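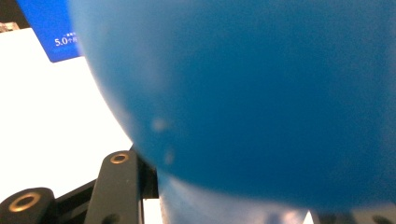 Something big, round and blue, with a blue card behind it.

Every August my building in Fumville has a party in the courtyard, and every August I hear the same opinion: decorations are a waste. My neighbor Abundio Chávez says it the loudest. He is a good man and he brings the best rice, but on this question I think he is wrong, and I would like to explain why.

His argument is simple. You buy a thing, you blow air in it, you look at it for one afternoon, and then it is garbage. Last summer we spent 300 on the party and a part of this was for color only. With the same money, he says, we could eat better. I agree that we could eat more. I am not sure we could eat better.

When I was a child in Arriaga, my aunt kept a box of party things above the wardrobe. Inside were paper chains, a plastic ball for the small cousins, ribbons ironed flat and one tablecloth that was never used on normal days. The box came down for each birthday. It was always the same things, and we were always happy to see them. I cannot remember one cake from those years. I can remember the color of that ball exactly, a strong blue.

So my first point is that a round, bright object does work in a room. A white wall with one large blue shape in front of it becomes a different wall. People come in and look up. Children walk directly to it. You do not need twelve of them, and here I am against the other extreme, the parties where each corner is covered and you are afraid to sit down. One big thing is enough, if the color is strong and you give it some empty space.

My second point is about the waste, and here Abundio is partly right. A thing used for one afternoon should make us a little ashamed. But this is an argument for keeping things. Areeba Kazmi on the second floor washes her ribbons and puts them away with a label. She has a soft ball which was at four birthdays, and between the birthdays it lives under her sofa, where her son can find it when it rains.

I also ask why this question is only for decorations. We do not ask it about flowers, and flowers are finished in a week. We do not ask it about a new shirt for a wedding.

This year I proposed that we have a box for the whole building, like my aunt's. Abundio said he will think about it. He also asked how big the box would be, and I told him it could go on the shelf next to his rice pot.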